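Skedidness Community Help > Home & Kitchen > Trash and recycling

What do you do with all the soft packaging that isn't recyclable??

posted by bresa_kitchen

So we moved in February and the new town only takes bottles, cans, cardboard and paper. No bags, no wrappers, no film. At the old place everything went in one bin and somebody else sorted it out. Now my kitchen can fills up in two days and it's nearly all air. Chip bags, produce bags, the netting off fruit, bread bags, that crinkly stuff around paper towels. 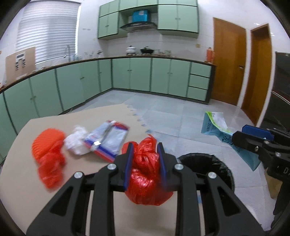
Photo: bresa_kitchen

We pay by the bag here, so it adds up. Did the math last month – over 900 pesos a year if I keep going like this, and there are only 4 of us. Things I tried already: a second bin under the sink (smelled), squashing everything down by hand (springs right back), rinsing the bags and saving them in a drawer (drawer is now full).

Is there a trick to this or do I just buy less stuff? Also is any of it worth keeping to reuse? Small apartment, no yard, no garage. Thanks

posted by Cilla

Did this for years in a tiny place. Few things.

Stop squashing, start folding. Chip bag: open it flat, fold in thirds the long way, then roll from the bottom and tuck the end in the top fold. Stays put. Same with bread bags but let the air out first. Looks fussy, takes ten seconds.

Stuff them all into one bag. I keep one bread bag on a hook inside the pantry door and every clean wrapper goes in there, pushed down with a wooden spoon. When its tight you knot it and toss it. Wet or greasy stuff goes straight in the can, never in the hook bag, or you get the smell you were talking about.

Fruit sleeves and netting are the exception, those I do keep.

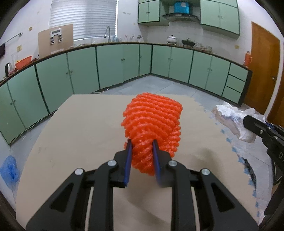
Orange foam net, the stretchy kind for fruit.

Good for:
glasses when you pack a box
between stacked bowls
over a bottle in a suitcase
around paint brushes or anything with a tip that bends

Keep a handful, not all of them. Mine live in a shoe box and when the lid won't close I throw out the extras. That rule matters more than any of the rest, you said yourself the drawer is full.

Also call your town about drop-off for film. Ours didn't pick it up at the curb but took clean bags at the depot behind the Xolalpa market, mornings until noon. Wasn't on the website anywhere, had to ask.

Oh and paying by the bag – check if they charge by size. We switched to the small bags and went from 280 to 142 for the same stretch of time, mostly from not sending out half empty ones.

posted by plainoatmeal

Buy less stuff. Loose fruit, big bag of chips instead of six little ones, bring your own bag. Thats it really.

posted by tomatl_77

Agree with most of what Cilla said but not the rinsing. I wouldn't rinse anything that's going in the trash anyway, waste of water. Shake the crumbs out over the sink and fold it.

For netting, cut it open before you throw it out. One snip down the side. Birds and small animals get caught in the closed ones if the bag rips. 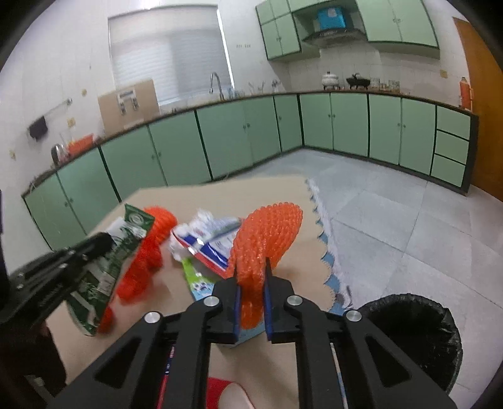
Other uses if you want them: bunch up a plain plastic mesh one (the thin scratchy kind) and tie it in the middle, does pots pretty well. Not on nonstick, I ruined a pan. Garlic and onions keep fine in one too if you have somewhere to hang it with some air. Foam ones are no good for scrubbing, they just shed.

And get a can with a lid that seals. Ours was cheap and I can leave it four or five days now before taking it down. Smell was the only reason we were changing it so offen.

posted by bresa_kitchen

Thank you!! Did the fold and roll thing tonight, whole drawer went into one bread bag. Calling the town about the drop-off tomorrow, will post if they say yes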